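3.2 Where people put things down

I should say up front that I went into this part of the study expecting people to be tidy.

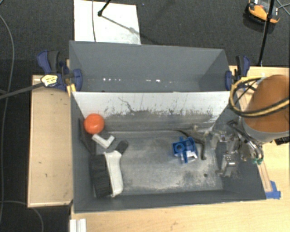

Figure 4. An orange ball in the upper left corner of a dark gray bin, close to the scuffed panel.

My co-author Mwanahawa Mohamedi and I were after something pretty ordinary: when folks share a storage room, where do they leave stuff, and can they find it again later? We asked members of the Gradstead housing co-op to keep a diary through January, and we ended up with 374 entries (way more than I'd dared hope for!). Most were short. "Left the tape in the corner bin, Friday" is a typical one, and I came to love those.

Corners came up all the time. People wrote about corners of shelves, corners of drawers, the corner behind the door. When I asked Naomi Obura about it in her interview, she told me a corner "feels like an address," and I've borrowed that phrase ever since. The middle of a container hardly got a mention, except when someone was complaining that they couldn't find their scissors.

I coded the entries first, then Wycliffe Biwott coded them again without seeing my labels. We disagreed mostly over the word "side," which some diarists used for a wall and others for half the bin. We talked those through one by one – a long afternoon – and kept two separate codes in the end. Entries that named only a room were left out of the recall analysis in Section 4.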